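Rikside Hardwax Oil, Warm Copper
Tin size: 178 ml
Coverage: up to 40 square feet per coat
Finish: satin

I started stocking Rikside after I used it on my own kitchen table, and I've been a bit of a bore about it ever since. It's a thick, honey-like oil with wax in it, and a little goes a very long way (my first tin did the table, two stools and a bread board I'd forgotten I owned!). The color is a reddish brown that stays on the warm side and lets the grain show through.

Stir it well, wipe on a thin coat with a lint-free cloth and buff off the extra after 15 minutes. Two coats are plenty for shelves and side tables. Desks and dining tables get a third from me — mostly because I have kids. Leave it overnight between coats, then give it 7 days before you put anything heavy on it.

Efraín Ccori, who runs our Saturday finishing class, puts it on with a Zasis white pad and swears he gets a smoother coat. I still like an old T-shirt.

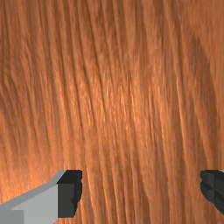

If you're going over an old finish, sand it back to bare wood first. Oil won't soak in through varnish, and you'll end up with a sticky mess. Lay used cloths flat outside to dry before you throw them out, please — balled-up oily rags can catch fire on their own.

Also in Clear and Dark Walnut. Ships in 2 working days, or pick it up at the shop.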